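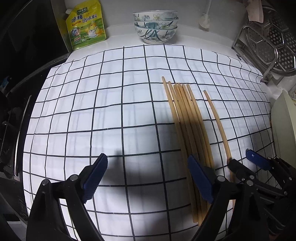 Kereama wooden chopsticks, plain light brown
Reviewed by Brodie Ruddock, July 6, 2019

I have been meaning to write this one up since May, and I'm glad I waited, because my opinion of these went up the longer I had them in the drawer. They're plain wooden chopsticks from Kereama, light brown, with narrow rounded tips and a thicker end that sits nicely in the crook of your hand. No pattern, no lacquered flowers, no little metal caps. If you want something fancy for a wedding present, look at the Peruvico ones (my sister has those, and they are lovely, but they slide all over the place when the noodles are slippery!).

We eat with chopsticks maybe 5 nights a week in our house. Noodles mostly, dumplings when somebody has the patience, and I also use them for turning bacon and fishing toast out of the toaster with the plug pulled, so they earn their keep. The tips are slim enough to pick up a single peanut and they still have a bit of grip to them. My youngest learned on these, after getting nowhere with a slick plastic set, and now she won't let anyone give her a fork.

Weight is good. They're light, but they don't feel like the ones that come in a paper sleeve with the takeout. I had no splinters out of the packet, though one stick did have a rough patch near the thick end, and a minute with fine sandpaper took care of it.

Now for the grumbles. They really do want washing by hand. I put two through the dishwasher as a test and they came out dry and fuzzy, and a rub of food oil only brought them part of the way back. They're also round enough at the tips to roll if your table isn't level, and ours isn't, so I'd buy a few rests or fold up a napkin. And with every stick looking alike, you'll be forever finding an odd one at the back of the drawer and wondering where its partner went. I keep ours standing in an old jam jar, tips up, and that has helped.

I bought mine at the kitchen shop in Gistham. Rhys Pearce at the counter talked me out of the longer cooking pair, and he was right, I'd never have used them at the table. The Gusbridge branch had them too the last time I went by, for the same price.

Would I buy them again? Yes, and I already have, a second set for the camper. I'd knock a little off for the dishwasher business and leave it at 4 out of 5.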